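Root cellaring

Root cellaring is the keeping of fresh vegetables and fruit through the cold months in a cool, dark and humid space, without canning, drying or freezing. The space may be a room dug into a hillside, a walled-off corner of a basement, a buried barrel, or an unheated porch or pantry. The food stays alive in storage. Carrots, beets, potatoes and cabbages go on breathing after harvest, and the aim of a root cellar is to slow that breathing down as far as possible without letting the food freeze.

Conditions

Most root crops keep best just above freezing, at 32 to 40 degrees Fahrenheit, with very damp air. Potatoes are an exception and prefer slightly warmer conditions, since near freezing their starch begins to turn to sugar and the cooked flesh darkens. Winter squash and sweet potatoes need a warmer, drier place and are often kept upstairs. Onions and garlic want cold but dry air and do poorly beside the carrots.

Light should be kept out. Potatoes exposed to light turn green and form solanine, a bitter compound that can cause illness. Small green patches can be cut away deeply, but a tuber that is green over much of its surface is discarded.

Air has to move. A traditional cellar has two vents, an intake near the floor and an outlet near the ceiling. Cold air enters low, and warm air, moisture and ethylene gas leave at the top. The vents are opened on cool fall nights to bring the temperature down and are partly closed once hard frost sets in. A cellar with a single vent tends to collect condensation on the ceiling, which drips onto the stored food and starts rot.

Crops

Carrots, parsnips, beets, celeriac, rutabagas, turnips and winter radishes are stored with the leaves twisted or cut off and the soil left on. Washing shortens their life. They are packed in damp sand, sawdust, peat or leaves, in crates or tubs, so that the roots do not touch one another. Sand is heavy and cold and holds its moisture well. Sawdust is easier to lift but dries out faster near the top of the crate.

Potatoes are cured first. They are left in the dark for two weeks at 50 to 60 degrees so that the skins thicken and small cuts heal. After that they go into slatted bins or burlap sacks.

Cabbages are wrapped in paper and set on shelves, or pulled with the roots attached and hung upside down. The smell is strong, and in older farmhouses cabbage was often kept in an outdoor pit for that reason. Leeks and celery can be dug with a ball of soil and replanted upright in a box.

Apples give off ethylene, which makes potatoes sprout and carrots turn bitter. They are kept in a separate room if there is one, or on the top shelf next to the outlet vent. Late varieties with thick skins last longest. Summer apples that ripen in July are not suited to storage at all and are eaten, sauced or dried.

Nutrition

Stored roots keep most of their minerals and fiber. Vitamin C falls slowly in storage, with potatoes losing a good part of theirs by spring. The orange pigments in carrots and squash, which the body turns into vitamin A, hold up well. Cabbage keeps a fair share of its vitamin C when stored cold and whole, and was an important winter food in northern and central Europe before imported fruit became common. Part of the crop was usually shredded and fermented in crocks in the same cellar.

The Istden survey

One of the more detailed local studies of household storage was made in the upland district of Istden by the food historian Vlasta Paulík and the agronomist Libor Zeman. They visited 83 homes with a working cellar and recorded what was kept in each, how it was packed, and when the last of it was eaten. Potatoes were found in every cellar, and carrots in sand were the second most common item. The total number of crates, sacks and bins recorded was 2452.

Paulík and Zeman found that losses had more to do with sorting than with the building itself. Households that went through their bins every 8 days or so lost little, even in cellars with poor vents. Households that sorted only once, at harvest, often lost whole bins to soft rot that had spread from a single bruised potato. Ľubica Kuruc later repeated part of the work in the neighboring village of Charvát and reached a similar result, though she argued that the age of the seed stock should have been recorded as well.

Indoor cold rooms

In houses without a cellar, a cold room can be made from a pantry or back entry on the north side. The room is closed off from the heated part of the house with insulation on the inner walls, while the outer wall is left bare so that the cold comes through. Shelves stand a few inches away from the wall to let air pass behind them.

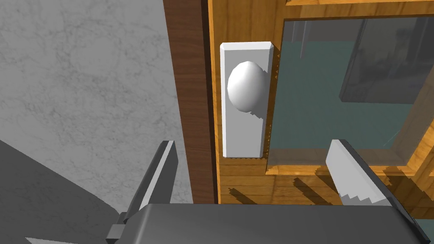
The door is usually the weak point. It should close tightly against a weather strip on all four sides, and any glass should be covered with cardboard or a thick cloth while potatoes are in the room. A thermometer is placed at floor level and a second one at the height of the top shelf, as the difference between them can be several degrees. A pan of water on the floor raises the humidity. Štefánia Zelenák's household manual "Prarkidex" advises wetting the floor itself, a method that works on brick or packed earth but damages wood.

Safety

Food that is moldy, slimy or foul-smelling is thrown out. Garlic or vegetables covered in oil should never be kept in a root cellar, as the conditions allow the growth of the bacterium that causes botulism. Large amounts of rotting potatoes in a closed space can give off dangerous gases, and a cellar that smells strongly of rot should be aired from outside before anyone goes in. Mice and rats are kept out with wire mesh over the vents.

Decline and return

Home cellars became less common with central heating, which warmed basements, and with the spread of refrigerators and year-round produce in stores. Interest has since grown again among gardeners and small farms. The Grurnura growers' cooperative, founded by Rostislav Dvořáček, stores its members' roots in a shared earth-covered cellar and sells them by the crate until early spring.

See also

Clamp (storage pit)
Curing of vegetables
Fermented cabbage
Icehouse
Springhouse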